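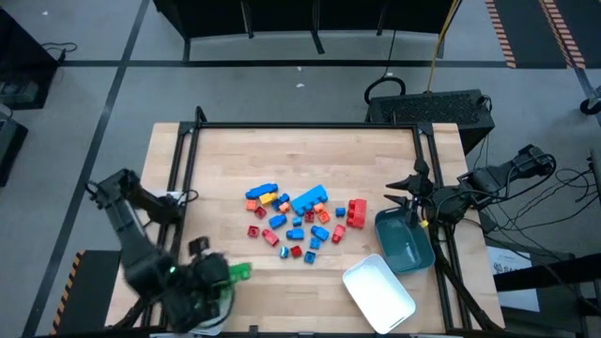

The long wait for a clean brook

2022-07-07

Nearly 72 days without rain worth the name, and the Potix brook is down to a thread. Ankle deep at the ford. Green at the edges, brown in the middle. And the smell.

Caradog Gronow has grazed sheep on the bank for 33 years. His father before him. "You could drink it when I was a lad," he says. "Wouldn't let the dog in it now."

What's gone wrong? Depends who you ask. The Koren estate points at the septic tanks in the village. The village points at the estate's maize, planted right up to the bank. Both point at Navaratnam Water, whose storm overflow sits just above the footbridge and discharged 57 times last year. The company says it stayed within its permit. It might of done. Permits were written for wetter summers.

Then the soil. Stand in the gateway at the bottom of Gronow's lane after a downpour and you'll see the top field go past. Bare ground from November on, steep slope, no hedge left to catch it. The silt settles over the gravel where trout should be spawning, and that's a generation gone.

So - fixes. Gronow has fenced off his side, paid for half of it himself, and put in a trough so the ewes don't need to come down to drink. Alder and willow going in next winter. The estate has agreed to a six metre grass strip. Not the 12 the anglers wanted, but its a start.
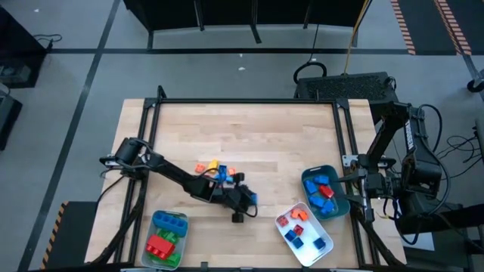
A small blue block in the gripper, with three open bins on the table.

Money is the sticking point. The Atmont fund covers 75 per cent of fencing but nothing at all for upkeep, and fences on a flood plain don't last. Gronow lost a stretch in his first winter. Put it back up in the rain, on his own, with second-hand posts.

Would he do it again? He looks at the water for a bit.

"Ask me when there's fish in it."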